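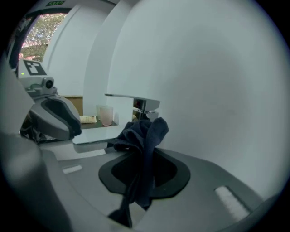
Kanaan, lunch and dinner: a review

Kanaan occupies a corner unit that used to be a key cutter's. It seats few people, takes bookings for dinner only, and closes between the two services. I ate there twice in July, once at lunch and once in the evening, and paid for both meals.

The kitchen is run by Ruba Smadi, who previously cooked at Jesier across the river. The menu is one side of a sheet of paper. Lunch is a shorter version of dinner with smaller portions and lower prices, and the bread is the same at both.

Bread

The flatbread is baked to order on a steel plate. It arrives blistered on one side and pale on the other, with enough salt to be eaten plain. At lunch it reached the table four minutes after I sat down. In the evening it took longer, and the second basket was thinner and crisper than the first, which suggests the dough had been rolled by somebody else. I preferred the first. There is no charge for a refill.

Cold dishes

The hummus is coarse and served at room temperature. The tahini is slightly bitter and the lemon is held back. People used to the whipped, very smooth style may find it heavy. The aubergine with pomegranate was better: the flesh had been drained properly before dressing, so the plate stayed free of water to the end. Chopped salad was cut small and even. At dinner it had been dressed too early and the cucumber had gone soft.

Pickled turnip comes in a small dish whether ordered or not. It is sharp, with very little sugar.

Hot dishes

The lentil soup is the best thing at lunch. It is thick, passed once through a sieve by the feel of it, and finished with fried onion and cumin. The onion was dark but had not turned acrid.

Chicken with sumac and onions is the main dish most tables order. The thigh meat was cooked through and still moist, and the onions had been given enough time to lose their bite. The bread underneath soaks up the oil and should be eaten first, before it goes slack. The portion is large for one person and modest for two.

Lamb shoulder is on the dinner menu only. It is braised, pulled off the bone and served on rice with toasted almonds. My portion had good flavour but was lukewarm in the middle. I mentioned it, the plate was taken away, and a fresh one came back hot within a few minutes. The rice was separate and well seasoned both times.

The stuffed courgettes were the one real failure. The filling was underdone, with a chalky centre to the rice, and the tomato sauce tasted of tin. I left half.

Dessert and drinks

There are two desserts. The semolina cake is dense, soaked in syrup and cut in small squares, which is the correct size for it. The milk pudding is lighter and set just firmly enough to hold a spoon mark. I would order the pudding again.

Tea is made with fresh mint and served unsweetened, with sugar on the side. Coffee is boiled in a small pot with cardamom. There is no wine list, but you may bring a bottle and there is no corkage. Tap water is brought without asking.

Room and service

Tables are close together and the floor is tiled, so the noise level rises quickly once the room is half full. Past eight in the evening I had to lean forward to hear the person opposite. The chairs have hard seats and straight backs. The lighting is bright enough to read the menu without holding it up, and the toilet is down a flight of steep stairs with no lift.

Service was quick at lunch and slower at dinner, polite at both. Dishes come out when they are ready, in no set order. If you want the cold plates first, say so when ordering.

Booking is handled through Trolby, which sends a confirmation and then a reminder on the day. The form has no field for allergies, so telephone instead if that matters to you. The menu marks nuts and sesame but not gluten.

Compared with Pletura, the nearest place serving similar food, Kanaan has the better bread and soup and the worse stuffed vegetables. Pletura is quieter and has more comfortable seats, and its bill for the same number of dishes was slightly higher when I last went.

Go at lunch, order the soup, the aubergine and the chicken, and sit by the window if it is free. For dinner, book before seven. Cards are accepted, and service is not added to the bill.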